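Notes on the February Collection Period

The purpose of this entry is to record how the demonstration set for the Wustard project was assembled during February, and to set out the rules that governed which examples were kept. Several readers have written to ask about the second matter in particular. I have been responsible for the simulated portion of the work from the beginning, and the views given are my own.

The project concerns a learning system that must open, close and reach into small pieces of furniture. A policy of this type learns from recorded examples, and its behavior is limited by what those examples contain. For that reason the collection plan was written before any recording was done. It called for 100 episodes per task, all produced in simulation, with each one reviewed by a person before it entered the training set. Fiachra Geraghty prepared the task list. Trevor Bunting reviewed the episodes, and his decisions were final.

Each episode consists of the commanded motion, the joint readings, the rendered views and a short written instruction. The instruction is entered by the operator at the start of the episode and may not be changed afterward. We adopted this rule after an earlier set, known internally as Rizk, was found to contain instructions that had been rewritten to match what the arm did. Those episodes taught the system very little about following a request, and they were withdrawn.

The acceptance rules were as follows. An episode was kept if the requested task was completed, if the arm did not pass through or strike the furniture, and if the motion ended in a stable position. Long pauses were trimmed only at the beginning and the end. Hesitation in the middle of an episode was left as recorded. There was some disagreement on this point, and I argued at first for removing it. The trial runs did not support my position, and the rule was left alone.

Of the first 100 drawer episodes, 92 were accepted. The remaining 8 were rejected for contact with the cabinet. All of the rejected episodes were stored separately with a written note from the reviewer, and they may be used later to train a failure detector.

Variation received more attention this year than in the past. The position and angle of the cabinet were changed between episodes, as were the light direction and the viewpoint. Some viewpoints place the arm between the viewer and the furniture, and these were retained on purpose. A system that has been trained only on clear views performs poorly when its own wrist covers the handle it has been asked to reach. 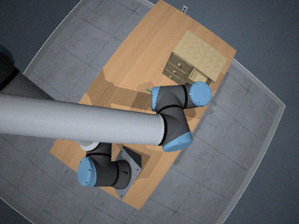

The matter of storage also deserves a short account. Episodes are written to the Irari server at the close of each session, and a copy is made every Saturday. On one occasion the copy was started before the last session had closed, and 46 episodes were saved without their instructions. They were restored from the operator's log the same evening. The copy procedure now checks for open sessions before it begins.

Work on the second task group will use the same rules, with one change. Operators will be asked to record a short reason whenever they abandon an episode, in a field that Ronel has added to the collection form. Fiachra is drafting the list of permitted reasons and would welcome suggestions from anyone who has maintained a similar record.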